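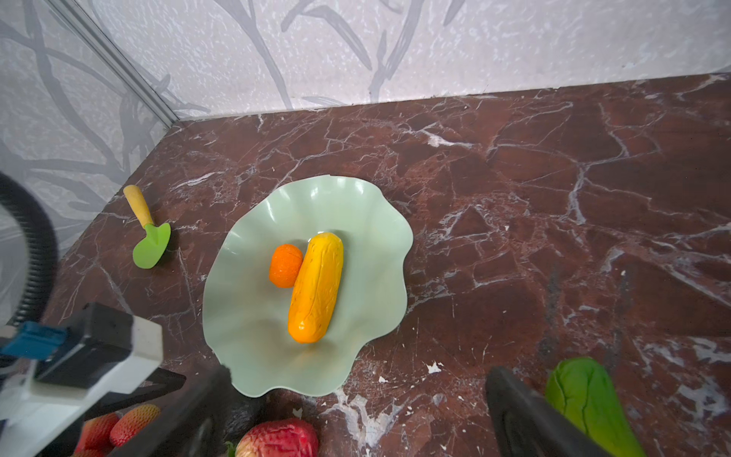
Play food and a ruffled plate at the Uvus test table.

Clendari Pauses Uvus Trials After Arms Kept Moving Past Stop Command

Clendari has paused customer trials of Uvus, its two-arm tabletop robot, after admitting that the arms sometimes kept going when an operator told them to stop. The company calls it a "delayed halt." Customers who were standing next to it may have picked a different phrase.

The notice went out Monday to firms taking part in the trial. It says that in 13 of 3,856 logged runs, one arm finished the motion it was in the middle of after the stop command had been sent. No injuries are reported. Clendari says the fault sits in software and that a fix is being tested now.

Those numbers deserve a harder look than the notice gives them. The 3,856 figure covers every run the company recorded, and an operator would have had no reason to stop most of those. Clendari was asked how many runs included a stop command at all. It did not provide that number. Without it, 13 could be a small share of the stops or a big one, and there is no way for a customer to tell which.

The work itself looks gentle enough. Uvus is being tested on picking, sorting and moving soft or odd-shaped goods, and the test table is stocked with toy fruit and vegetables. A plastic strawberry does not complain when it gets squeezed. A thumb is another matter, and people reach onto these tables all day to reset the objects between runs. 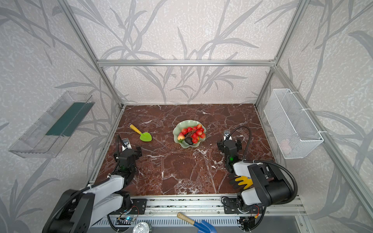 What the company says happened

According to the notice, each arm keeps a short list of upcoming moves. When an operator pressed stop on the screen, the list was supposed to be cleared on both arms together. If one arm was closing its gripper at that moment, its list was cleared late. The other arm stopped on time, which is likely why the problem went unnoticed - an operator watching the stopped arm would have assumed all was well.

Barnabás Erdős, head of product safety at Clendari, said the physical emergency button was never affected. "The red button cuts power to the motors. It has worked every time we have tested it," he said. "The fault concerns the stop command on the screen only."

That is a fair distinction, and one that the trial instructions did not make. A copy seen by this site tells operators to use the on-screen stop "for all routine interruptions" and mentions the button in a separate section near the back.

Erdős said the instructions are being rewritten. He would not say when the first late stop was logged, only that the pattern "became clear in September." 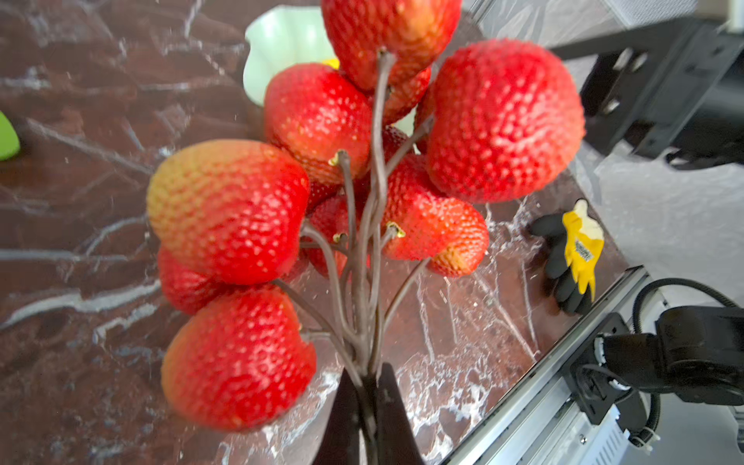 Can trial customers keep using Uvus while the fix is tested?

Clendari has told them to switch the arms off and leave them off until they hear from the company in writing.

Rácz, the distributor that handles the trial units, said it sent the same advice to its own customers and had received 2 of the units back so far. It would not say whether the customers asked to return them or were told to. A spokesperson said the company "has confidence in the product" and then declined to say whether anyone at Rácz had repeated the test.
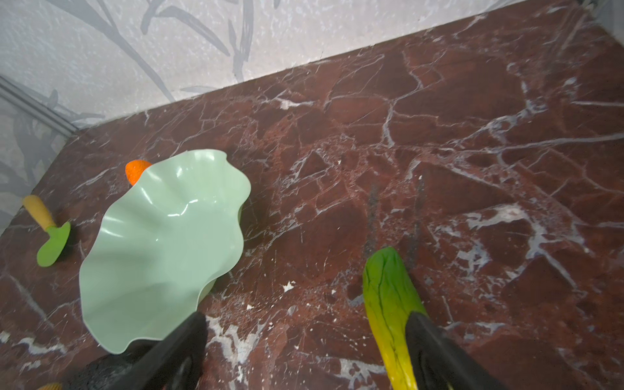
Photo: Clendari

The fix is a software update, version 3 of the Uvus control package. Clendari says it clears both lists in one step and holds the grippers where they are until an operator confirms. Early results are good, the company says. It has not shared them, and the people running the tests are the same people who wrote the software.

Asked about an outside review, Erdős said one was "under discussion." He did not name a reviewer or give a date. He also said the trial would resume "in weeks," a timetable that leaves little room for an outside group to find anything, write it up and have it acted on.

Clendari still plans to put Uvus on sale at the end of the trial - the product page was taking pre-orders as of Monday evening, with no mention of the pause.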